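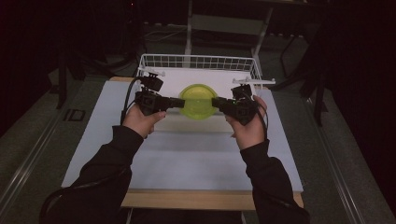 Wire baskets and lids: notes for the kitchen shelf

Reading time: 2 minutes

The shared kitchen at Kanaujia has had the same storage problem for a long while. Bowls go on one shelf, lids go on another, and by the end of a busy week the two have drifted apart. In July we started putting the small round pieces into white wire baskets, with a flat board laid inside. It has worked well enough that we are changing the rest of the shelves over.

The board matters more than the basket. Small things tip on bare wire, and shallow bowls end up leaning against the back with everything else sliding in behind them. A white board cut to sit flat gives them something level to rest on. Leave a gap at the sides so you can get your fingers under it when it needs washing.

Setareh Kordestani measured the shelves and ordered the baskets from Flemov. The whole job, including boards and labels, came to 1,890 against a budget of 2,000. The remainder will go toward hooks for the inside of the pantry door.

What goes where

Shallow bowls and round lids go in the baskets on the middle shelf. Put them in rim up. Please don't stack them higher than the back of the basket.

Anything with a long handle stays in the drawer. Handles poke through the wire and catch on the next basket when you pull one out.

Colored translucent pieces, the yellow-green ones included, belong with the other bowls. They had been getting put away with the cutting mats.

Glass does not go in the baskets at all. It stays on the bottom shelf behind the door.

When you take a basket down, set it on the table and lift things out from there. Reaching in over your head is how we lost the big serving dish in July.

Cleaning

The baskets can be rinsed in the deep sink. Dry them before they go back, particularly at the corners where the wires cross. Boards get wiped with a damp cloth and stood on edge until dry. The cleaning list is on the pantry door and has 6 lines on it, one for each shelf.

Spare lids

We have more than 300 lids and not enough bowls to go with them. Nuwan Ranasinghe is matching what he can. Unmatched lids will be on the long table on 17th October, and anyone who uses the kitchen is welcome to take some home. Whatever is left over will be offered to the Gimby lunch club.

If you know of a bowl at your house that came from here, please bring it back.

This site uses cookies to remember your newsletter preferences. Accept | Manage settings

Contact the Kanaujia kitchen desk | Back to top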